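Rinier Cast Bronze Bushings and Wear Rings

Tilwood Foundry Supply manufactures and stocks the Rinier line of cast bronze bushings, flanged sleeves and wear rings for pumps, conveyors and farm machinery. All castings are poured in our own foundry and finish machined in the shop next door, so the bore you order is the bore you get. We supply repair shops, equipment dealers and plant maintenance departments, and we take single-piece orders.

Product Range

Plain bushings, standard wall and heavy wall
Flanged bushings, with or without oil grooves
Wear rings for end-suction and split-case pumps
Thrust washers, drilled or plain
Rough castings for customers who do their own machining

Material

Standard parts are poured in tin bronze. Aluminum bronze is available for higher loads and slower speeds – please ask before ordering, as the patterns for some sizes do not allow for the different shrinkage. Heat numbers are stamped on the flange, or on the end face where there is no flange. Material certificates are sent with the packing list when they are asked for at the time of order. We cannot issue them later for parts taken from open stock.

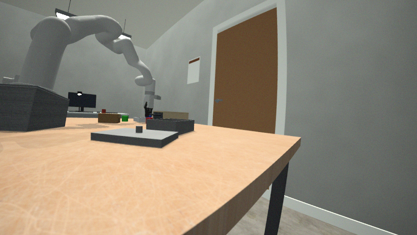
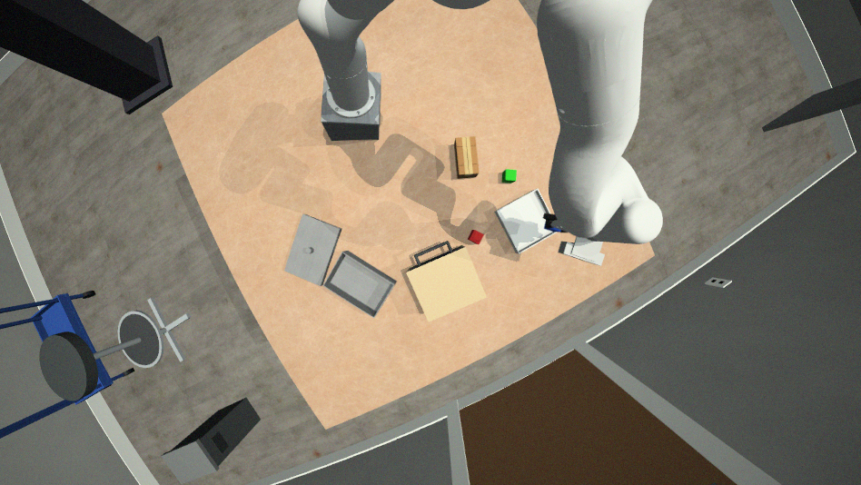
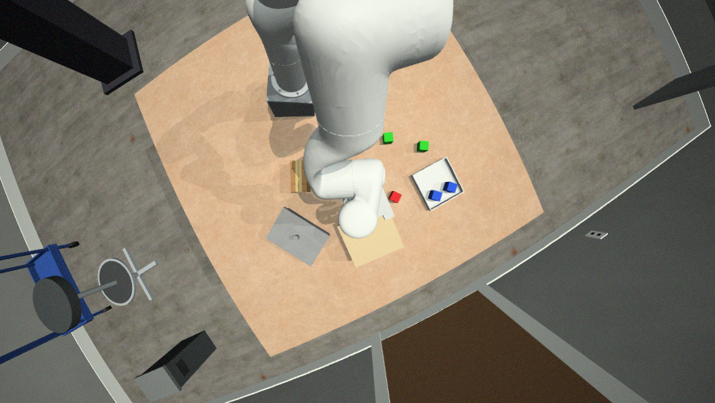

Machining and Finish

Bores are turned and then honed. Outside diameters are turned to a press fit unless the drawing says otherwise. Figure-eight oil grooves are cut on request and straight grooves are standard. Edges are broken by hand. If you need a bore left undersize for reaming after installation, write "ream stock" on the order and give the amount you want left.

Part Numbers

1076 – plain bushing, standard wall
3525 – flanged bushing, straight groove
3525-G – flanged bushing, figure-eight groove

The old Mostavar numbers are still accepted. Parts sold under that name were made from the same patterns and will interchange with the current ones. The Haque thrust washers are different, with a smaller bolt circle, and will not fit a Rinier housing.

Ordering

Send a drawing, a sketch with dimensions, or the worn part itself. Worn parts are measured on the outside and at the least worn point of the bore, and we will call to confirm the size before anything is cut. Stock sizes ship in 4 working days. Orders of 1000 pieces or more are scheduled with the foundry and quoted separately. Pattern charges apply to new shapes and are billed once. Patterns are kept here for repeat orders.

For prices and stock, contact Consolacion Maglaya in sales. For questions on alloys, fits and grooving, ask for Gayan Chowdhury in the machine shop. Phones are answered until 4:30 p.m.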